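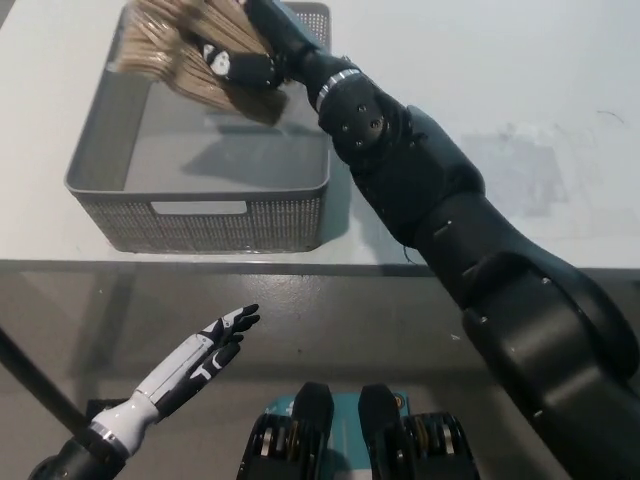

I've been making the Motton dish brush in my garage for eight years now, and I still get a little thrill when a fresh batch comes off the bench. The fiber is tampico, which comes from a plant in the agave family, and I buy it in bundles from Vasco Arruda, who is very picky about it (thank goodness!). Natural fiber like this never comes out one flat color, so expect what you see on the brush over the gray basket — light beige in places, a darker brownish shade toward the base. Tampico holds water nicely, it doesn't melt on a hot skillet the way nylon does, and it softens up after the first week or so of washing.

The Motton comes in two stiffnesses. Regular is the one I use on plates and mugs, and Firm is for cast iron, roasting pans and muddy potatoes. My friend Celeste Serrano keeps a Firm by her back door for boots, which I didn't plan on but hey, it works!

Care is easy. Shake it out, stand it somewhere airy with the bristles down, and please don't put it in the dishwasher — I've tried, and the fibers went all frizzy. A few loose strands in the first days are normal.

Price is $19 each, or $27 for a Regular and a Firm together. Orders go out within six days, a bit longer in September when I'm at the fairs.

Print this page | E-mail to a friend

Recently added
Macedo bottle brush
Fleneo vegetable brush, small
Isport boot scraper

Contact | © Motton Brushes | Back to top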